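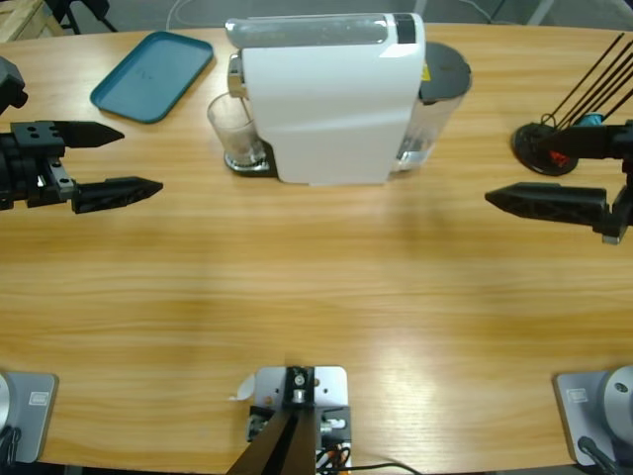

Beverage Service Assistant (part-time), Plistthorpe Conference House

Applications are invited for the post of Beverage Service Assistant, based in the meeting suite at Plistthorpe. The postholder will report to the Hospitality Supervisor, Parveen Selvanayagam.

Main duties

Preparing coffee for delegates using capsule machines, and serving it by tray to the meeting rooms
Refilling water tanks, emptying drip trays and disposing of used capsules
Washing and putting away glasses, cups and serving trays
Wiping down wooden tables between bookings
Reporting low stock of capsules, milk and sugar to the supervisor

The suite receives up to 300 delegates at its busiest events. Hours are 31 per week during term, with some early starts; the first service is normally at 7.30 am.

Essential requirements

Applicants must be able to stand for long periods and to carry a loaded tray. A courteous manner and a good standard of spoken English are required. Previous experience in catering is desirable. Training in food hygiene will be provided during the six-week induction.

How to apply

Application forms may be obtained from Kelechi Aliyu in the Staffing Office, extension 665, quoting the job title. Completed forms must be received by noon on the closing date shown on the form. Interviews will be held at Plistthorpe in January.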